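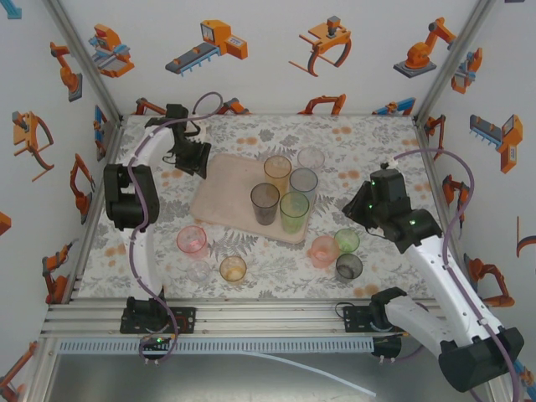
Picnic cups, all the colours

Four of them made it onto the pinkish board: amber at the back, a pale grey-blue one next to it, then smoky brown and green in front. I do love the green!

I've been picking up plastic cups for our August picnic in Kerham, and I've got a bit carried away (the first lot cost me 490 pence in the charity shop, and it went downhill from there). I wanted a proper jumble of colours so everyone can remember which one they're drinking from.

A few notes on the rest

The pink one and the amber-yellow one are down on the cloth by the board, with a little clear cup for company. I'd happily have a whole set in that pink.

Over on the right are salmon, light green and dark grey, bunched together. The grey looks very smart next to the salmon, I think.

The tablecloth has grey ferny leaves and orange and peach dots, and it's coming to the picnic too. Still looking for a jug to go with it all – blue, if I can find one!

Page updated 07/07/2026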